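October
By the editor of the Clondeneo Workshop Notes
75 shares | 12 comments

Sibusiso Motaung has the bench at the back of our shared workshop, the one by the window that never quite shuts, and if you've been in on an evening lately you've heard him muttering at a laptop. He's building a robot arm. A small one, out of printed parts and hobby motors, and he's been at it since spring. I finally got him to sit down with a coffee and talk me through it, and we ended up talking until they turned the heating off.

I wanted to know how it started, and he laughed and said it was the drawers.

"I've got all these little parts drawers at home, and I'm forever opening the wrong one," he said. "So I thought, wouldn't it be great to have an arm that opens the right one and hands me the screw. And then I started, and I found out that picking things up is really, really hard."

The arm is called Zoubi. He named it after his sister's cat, who also drops things off tables (the cat means it). Zoubi has five joints so far, and a sixth motor sitting in a bag waiting for a bracket. The base came from an old camera stand someone left on the free shelf, so thank you, whoever you are!

Most of the work these days isn't on the bench at all. He does it in simulation first. He writes the motion, runs it on the screen with a full-size research arm as the stand-in, looks at what the fingers do, and only then thinks about how his own arm might copy it. I'd pictured something like a video game, and he said that's pretty close, except that you spend your evening staring at one corner of it.

"I zoom right in on the fingers," he told me. "Where they are, what's between them, what's behind them. People want to see the whole arm swing around, and sure, that's the fun bit. But the last inch is where everything goes wrong." 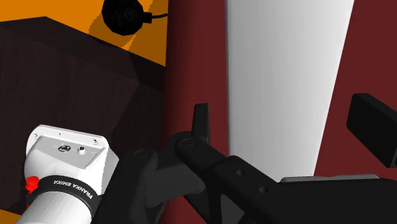 So why borrow a fancy arm on the screen when the real thing is made of printed plastic? I asked him that twice, since I didn't quite follow the first time. He said the model was already there to use, the joints behave, and he can learn what a decent grip looks like before his own wobbly gearboxes get a vote. Once he knows what he's after, he swaps in a model of Zoubi and watches it all fall apart.

"The first time I swapped it I ran 400 tries overnight," he said. "I came down in the morning with my toast and looked at the log, and it had managed 75. I was thrilled! My wife thought that sounded terrible."

The log is a thing of beauty, by the way. He keeps it in a plain spreadsheet with a notes column, and it's up to 2,211 rows. I scrolled through a bit of it over his shoulder. A lot of the notes just say "nope." One says "nope, but nicely."

We got onto fingers, because I'd seen a whole tray of them on his bench. He's printed them fat, thin, curved, flat, and with little rubber pads glued on. The pads were cut from a Prinetti jar opener he took from the kitchen and hasn't confessed to yet (sorry, Sibusiso). The flat ones with pads are winning. He'd love a linkage that keeps both fingers parallel as they close, and he's drawn it several times, but his printed pins keep snapping.

"I switched to metal pins last month and they're better," he said. "They're also heavier, so now the wrist droops. You fix one thing and the wrist droops. I should put that on a shirt."

His controller board is an Ornitz, bought secondhand, and it came with a manual in which every other page is missing. He got it talking to the laptop after a long weekend and a lot of help from Clondeneo's electronics table. If you've never been over to that table, go. Bring cookies.

I asked about money, because people always ask me. He's kept every receipt in an envelope and won't add them up. What he did offer is that the motors ate most of it, and that he'd buy better ones and fewer of them if he started over. He'd also spend longer in simulation before printing anything. His first shoulder joint took two days to print and hit the side of the base the moment it moved, a thing he says he could have seen on the screen in a minute.

Next up is the sixth motor, then a proper cover for the wiring, then the drawers. He's starting with one drawer, a big one, with a handle he made himself so the fingers have something easy to grab. The tiny screws can wait until next year.

He's at the back bench most evenings after seven, and he's happy to show people the spreadsheet. He'd like his small hex keys back, too, if you have them.

12 comments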